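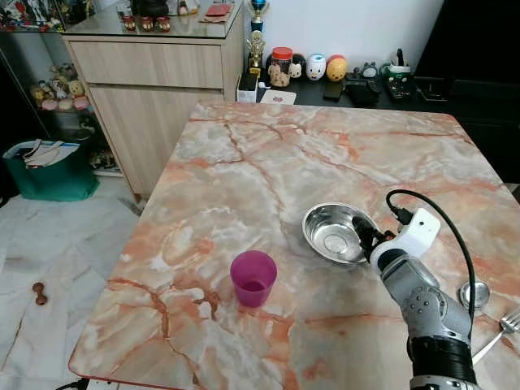 Hollcombe Social Rooms - House Meeting

Minutes, Thursday, upstairs room. Started 7.10pm, two apologies recieved.

1. Last minutes
Agreed. One correction - the Grement invoice was for the blinds, not the boiler.

2. The marble-pattern table
Long discussion. Table came from the Grement clearance, and the question again was keep or swap for folding ones. For keeping: big, wipes down easily, people like the peach and orange in it. Against: weight, and it takes up most of the room so chairs have to go round sideways.
Vote taken, keep it. To be looked at again in November.
Reddish-brown trim on the edge to be checked all the way round before the next supper and glued if lifting. No hot pans straight on the top, mats are in the kitchen drawer.

3. Bowls, cups, cutlery
Steel bowls: staying. Wanted for the Thursday suppers.
Plastic cups: the magenta one is liked by the children, nobody wants it thrown out. Replacements only when cracked. Quote from Laryea for a box of clear ones was read out, felt to be dear, left for now.
Forks keep going home with people. Please look in your own drawers. Spoons same.
Everything off the table and through to the kitchen by the end of the night. Last month it was left till the morning and the morning group were not pleased, fair enough.

4. Cabinet and the back desk
Glass top on the wooden cabinet - small items only. The little red-and-gold cups can stay up there, they look nice, but dust under them as well as round them.
Red card or envelope on the same top: whoever put it there please claim it. If not claimed by next meeting it goes in the office tray.
Top drawer wants sorting. Batteries, string, old keys etc. One person to do it, not five. Lower door to be tried for sticking at the same time.
Trophy: the gold one with the blue-and-gold top. Suggested it goes downstairs where visitors can see it. Others said it would get knocked. Stays on the desk. Engraving still not done, shop says reference 908 and we are in the queue.
Jar with the red lid - lid to be kept on.
Figurines - the cat-faced one and its neighbours. A couple of people would like fewer ornaments generaly. Most wouldn't. Left as is.

5. Television
Was asked whether it should go on the wall. Bracket price from Grastar is £411 fitted, which got a bit of a silence. Cheaper bracket without fitting was mentioned but no one was sure the wall would take it, and we'd want that looked at first.

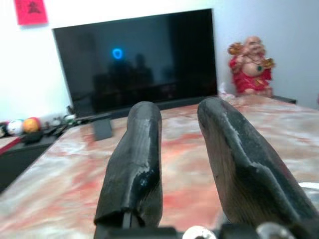 So for the time being it stays on its own feet on the table top. Anyone wiping down to go round the feet and not lift the set on their own. Switch off at the set when leaving, not just with the remote.
Reflections: the screen is hard to see in the afternoon. Film group asked to draw the blinds before they start and see if that is enough.
Licence is paid up. Remote to live in the cabinet drawer once drawer is sorted (see 4).

6. Money
Balance £655 after the blinds. Supper takings not yet banked. No spending agreed tonight apart from table glue and cloths, to come out of petty cash.

7. Cleaning turns
Rota has gaps. Sheet is on the back of the door, please put yourself down. Soft cloths only on the glass and the marble top - no scourers, the green ones are for the sink.
Bin bags running low, add to shop list.

8. AOB
- Draught by the stairs, carried over again
- Window key is missing, spare at the office
- Request for a second kettle. Yes if someone donates one
- Parking on supper nights, leave the end space free for deliveries

Actions
Table edge - supper team
Drawer and lower door - to be decided, names by Thursday please
Wall check for bracket - ask Grastar if they do it free
Engraving - chase, quote 908
Cutlery - everybody

Closed 8.35pm. Next meeting same room, same time, bring your own mug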